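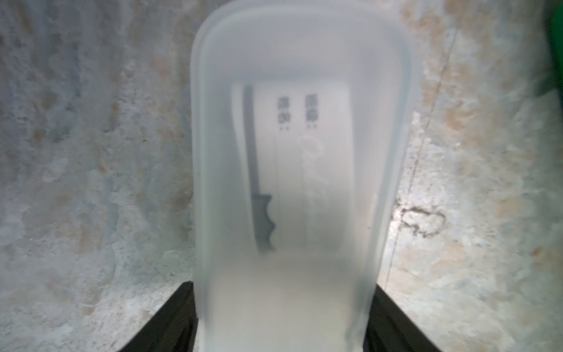

One member asked, before the previous minutes had been taken, whether the July water readings covered the lower end of the Starkberg lane as well as the pump house. The reply was that they covered the pump house only. The member wished this recorded.

Wollwood Water Users' Association
Minutes of the ordinary meeting, 2024-09-30

1. Previous minutes
Agreed without change.

2. Supply pressure
Pressure at the Starkberg branch remains below the agreed level in the early evening. Rivas has inspected the reducing valve and found scale on the seat. Replacement quoted at 2,000 pounds, fitting included. Approved. Work to be done before the first hard frost, with the branch shut off for some 7 hours. Households to be told in writing.

3. Sampling
Samples are at present drawn from one tap. Agreed to add a second point at the foot of the lane, next to the washout. Bottles to be labelled with place and time at the tap and kept cool until handed in. Sturkska will accept both sets under the existing contract.

4. Meters
Of the 137 meters on the register, two could not be read at the last round. One pit was flooded and the other is under a parked trailer. Estimated readings will be used for this bill and corrected at the next.

5. Charges
Standing charge unchanged. A proposal to bill quarterly was put and not carried.

6. Any other business
The key to the upper chamber has been returned. The hedge by the tank needs cutting back from the vent.

Meeting closed at 20.40.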